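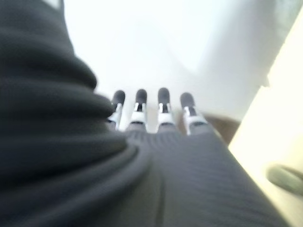 Notebook: zine archive and fic rescue, bench two

Search this notebook
Type and press enter
5 min read

05/09/2024

Big day on the Lirer box! I finally got the whole run of the letterzine out of its folders and into the scanning queue, and I have so much to write down that this will be in no sensible order.

First, the thing I'm most pleased about. The Urmont stories did start on paper. We've all been repeating the line from the old fan wiki, that the first Urmont fic was posted to the mailing list and the zines picked it up later. Issue 11 of the letterzine has a two-page story with the captain and the lighthouse keeper stuck in the signal room, unsigned, and it's printed from somebody's typewriter with the corrections still in pen. The issue is dated June on the cover and the list archive doesn't begin until the following spring. So the pairing had at least one story in print before the list existed. I read it standing up with my coat on. It's good, too — very restrained, lots of weather, and the last line is used again almost word for word in three of the later list stories. I had always put that echo down to a line from the series itself. Need to check the episode transcript before I get carried away.

Things to check on that:
- is the cover date the real date? Letterzines ran late all the time, and this one apologises for lateness in issues 9, 10 and 12
- letters column in 12 ought to have reactions. It has two, one delighted, one asking for "fewer lanterns"
- is the unsigned author the same hand as the pen name in issue 14? Same typewriter fault, the lower-case g sits high. I wouldn't swear to it yet

Scanning. Settled on greyscale for text pages and colour for covers and anything with pen on it. The purple ditto pages in the early issues are very faint and greyscale makes them worse, so those go to colour as well, then I pull the contrast up on a copy and leave the master alone. The OCR reads the ditto pages as soup. Typed those by hand this afternoon, four pages, and rather enjoyed it. You notice how people wrote when you have to copy every comma.

Staples: took them out of issues 3 to 6 only, where they had rusted into the paper. The rest open flat enough. Removed staples are in the little envelope with the issue numbers on, please don't throw it away, I want to note the positions before we decide on rebinding.

Now the Statside dump. For anyone reading who hasn't met it, Statside was the hosted archive where most of the list writers moved when the list went quiet, and what we have is a saved copy of the story folder, no database. I ran the sorter over it again with the new rule for series titles. It found 502 story files this time. Last time it was fewer because anything with an apostrophe in the file name was skipped, which I only spotted by looking for one particular story I loved at school and not finding it. It's there now, all eleven chapters!

Still wrong with the sorter:
- stories with the author's notes in a separate file come out as two works
- "part 2" and "part two" are treated as different series
- character encoding. Curly quotes are coming through as three odd symbols each. I fixed it on a test batch by reading the files as Windows text first and converting after. Haven't run it on the lot
- the word count is including the header block, so the drabbles all look too long and anything on the 3000-word challenge page looks as though it broke the rules

That challenge page is a lovely find, by the way. Calimlim was the name of the challenge, after the port where the series two finale takes place, and the rule was that every entry had to stay under 3000 words and end at the harbour. I'd seen "a Calimlim" used as a noun in the comments for ages and assumed it meant a sad ending. It means a harbour ending. Some of them are extremely cheerful. One has a goat.

I've started a glossary page at the back of this notebook for words like that. So far: Calimlim, lantern fic, dry dock (an unfinished story), signal room (any story with only two people and one door). Add to it if you come across others, with where you saw it and the earliest date you can find.

Permissions. Nothing from the letterzine goes on the public side yet. The unsigned story especially. I'd like to quote the last line in the write-up and leave it at that until we've had a proper go at finding the writer. The two letters about it were signed with full names and addresses, as people did then, so those need covering in the reading copies before anyone else opens the folder.

Tomorrow: finish issue 12, rerun the encoding fix on the full Statside folder (on a COPY), and compare the lower-case g under the magnifier. Also find the transcript of the lighthouse episode. If that last line isn't in it, then the list writers had read the zine, and I will have to rewrite our whole page on the pairing, very happily.

Recent entries
Glossary of list slang, first pass
Ditto pages and how faint is too faint
Statside folder: what we have and what's missing
Webrings, a map in progress
Reading copies and names in letters columns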